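3.2 Work surface and small containers

The second part of the study looks at how people arrange small containers on a table that is used for more than one purpose. In the interviews made in Jullcombe, many participants told us that the table is the place where things "wait" before they go to a shelf or a drawer. We wanted to understand which position on the table is preferred for a container, and how much free surface is left for other work.

We visited 43 households, 30 of them in Jullcombe and the others in Skidulthorpe. The visits started in February. In each home we asked the participant to put one container on the table where it would disturb the least, and then to continue with a usual task, for example folding or sorting letters. We did not give any advice about the position. The color of the table was recorded too, as earlier work in the Retano project suggested that objects are left longer on a dark surface. Figure 6 shows a white tabletop with a small wicker basket near the corner and a wide free area beside it. 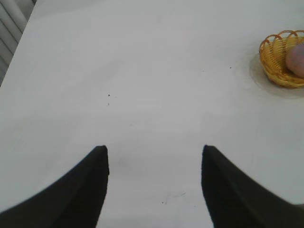 Figure 6. Small woven basket at the corner of a white table.

3.3 Corner placement

Most participants chose a corner. They explained this choice in simple words: the corner is "not for working", and a basket there can be reached without moving the arm over the papers. A smaller group preferred the middle of the long side — these were mainly homes where two persons share the table and both need to reach the container.

The material of the container had less influence than we expected. Woven baskets and plastic boxes were placed in similar positions, but participants spoke about them differently. A basket was often called part of the room, and a box was called something to put away later. This difference is close to what we call the Farquharson distinction in Section 2, between objects that stay and objects that pass through. We return to it in Section 4, where the second visits are compared with the first ones.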